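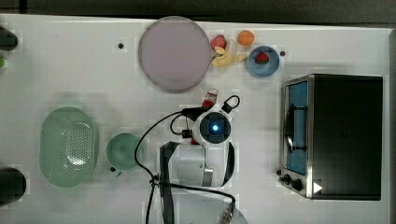
Jun 1, 2025

Right, ball log. Kusow play Vumport in the cup tie next week and the club want their match balls back from us checked and at pressure, so I spent the whole day in the workshop with the gauge (and the radio on, obviously).

Started with 30 balls from the Kusow bag. Pumped the lot to 11 psi last night and left them on the rack. This morning 6 had dropped below 10, which is more than I'd like! Dunked those one at a time in the tub. Four bubbled at the valve, so new valves and a drop of oil, then back on the rack. The other two are leaking through a seam and I've put red tape on them. Akinyi, please don't pump those up again, they're for the bin unless you want them for the kids' dribbling course.

Bounce test next. Dropped each one from the two metre mark on the concrete, three goes apiece. All fine apart from one that kicks off to the left every single time, and I mean every time. Pascual reckons the bladder has shifted. I reckon he should take our free kicks with it.

The kicking rig is still sulking. The counter stuck at 1,035 strikes partway through the long run and I didn't notice until after lunch, so that run is no good and I'll have to do it over. Dennis had the same trouble in December and fixed it by cleaning the switch – where did you write that down, Dennis? I've been through the whole green book.

Still to do: weigh the four with new valves, re-gauge everything tomorrow morning before it warms up in here, ring Kipchumba about when he's collecting. Also we're nearly out of needles.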